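Home Shop Soundtracks Second-hand Sell to us Contact

Second-hand cassette and record inspection checklist, with comments

Aug 2, 2023
By Naheed Virk

Several of you have written to ask what we look at before a used record or tape goes up for sale at Indstead, so I've typed up the sheet we keep by the turntable, along with the comments that have gathered on it over the last round (I've tidied the spelling and left out one remark of Fahad's about a brass band). The round covered lot 586, a mixed box of film soundtracks and folk, and lot 644, nearly all cassettes. Please feel free to copy the sheet for your own shelves at home!

RECORDS

1. Sleeve matches the disc. Check both labels, and the catalogue number on the spine if there is one.
OK, with two exceptions. Two soundtrack sleeves in 586 had each other's records inside, and I was so pleased with myself for spotting it that I made everyone come and look. Swapped back.

2. Inner sleeve clean and whole.
Replace anything torn. A printed inner stays with the record even when it's tatty, just slip it in behind the new one.

3. Disc flat. Lay it on the platter, crouch down to eye level and watch the edge for one full turn.
One failed, a lovely old sitar recital that rises and falls like a little boat. It plays right through without skipping, but I don't want anyone to be disappointed, so it goes in the bargain crate with a note on the front.

4. Surface marks under the desk lamp. Tilt it both ways. Run a clean fingertip over anything doubtful, and if you can feel it, play that track.
Lahcen Saber did these over three evenings and his notes are far neater than mine. Most marks were light and made no sound. He heard a click at the start of side two on the Salazar live album, and it's been marked down one grade.

5. Play test, first and last track of each side.
Done. I know some shops only do one track, but the last one is nearest the middle and tends to suffer most, so we'd like to keep on with it even though it makes for a long afternoon and a great deal of tea.

6. Spindle hole and label wear.
Nothing to report.

CASSETTES

7. Pressure pad present and springy.
Four missing in lot 644. İlker Akyol has refitted them from blank tapes and they're waiting to be played again. Do not list until he has initialled the sheet.

8. Tape winds freely in both directions, by hand first and then in the deck.
One very stiff. Hand winding loosened it a little, but it still squeals, poor thing. Held back.

9. Leader joins sound.
Fine throughout.

10. Case hinges and inlay card.
We have plenty of spare cases, so please don't send out a cracked one, whatever the price of the tape. Somebody has opened a parcel hoping for something nice and the case is the first bit they touch.

11. Mould. White or dusty patches on the edge of the tape pack.
Any sign at all means bag it, seal it, write MOULD on it and keep it away from the decks. None this round, I'm happy to say.

THE LISTENING CORNER

12. Deck and amplifier leads tucked behind the bench and plugs pushed fully home.
OK after moving the extension lead. Hafþór Hauksdóttir caught her heel on it (no harm done to her or to the stylus) and it now runs along the skirting.

13. Stylus brushed, back to front only.
OK. New brush wanted, please.

14. Headphone volume turned right down before anybody puts them on.
Not always done! I've had my ears blown off by a Clisa reissue at full tilt and would rather not repeat it. I've stuck a label on the knob.

15. Heavy boxes on the bottom shelf, and never stacked above waist height.
Two moved. Fahad Baloch says the Travero box sets are heavier than they look, and I'd second that. Bend your knees, everyone.

16. Floor clear where people walk.
Passed. Mind you put the kick-stool back in its place when you've finished with it.
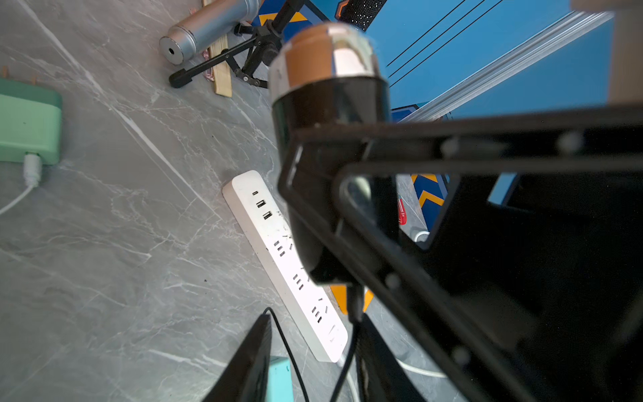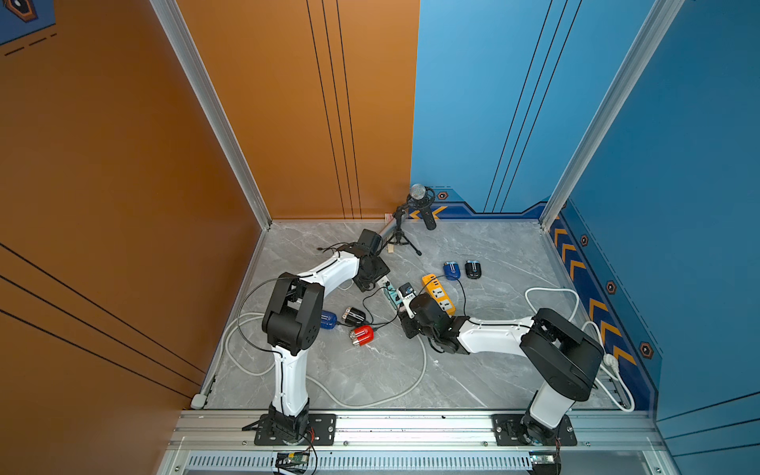
Grey marble-patterned floor in both pictures; the orange and blue walls are in the second.

STILL TO DO

Replay the four repaired tapes (İlker)
Reprice the Salazar live album (Lahcen)
Order a stylus brush and a packet of inner sleeves (me)
Start lot 682, records first

If you've bought something from us that you feel was graded too kindly, do write and tell me which track to listen to. I'll dig out the sheet for that lot and we'll sort it out between us.

We use cookies to remember your basket. By carrying on you agree to this. Accept Settings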